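Search this site
12th April
By Hidayah Goh
Reading time: 2 min

How a drawer works

A drawer is a box with no lid. It has a bottom, two sides, a back and a front. The front is the part most people look at, so it gets the best finish. The bottom is often left plain.

A nightstand drawer slides inside a larger box called the cabinet or frame. Simple drawers slide on strips of wood called runners. Others use metal tracks with small wheels or ball bearings.

A knob is fixed to the drawer front. When it sits in the center, one hand can pull both sides forward evenly. 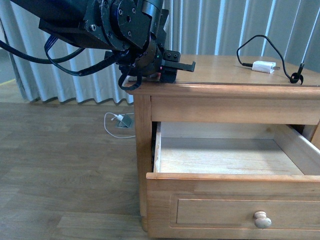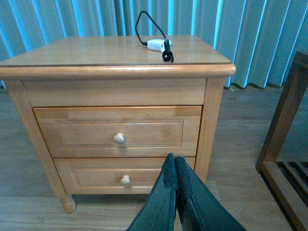
Why does a wooden drawer sometimes stick?

Wood takes in water from damp air and swells. The swelling closes the small gap between the drawer and its frame, and the two parts rub. In dry air the wood shrinks and the gap opens again. Rubbing candle wax on the runners reduces friction.

A drawer can also jam if it is pulled from one corner. It turns slightly and its sides press against the frame. Push it back in, then pull from the middle.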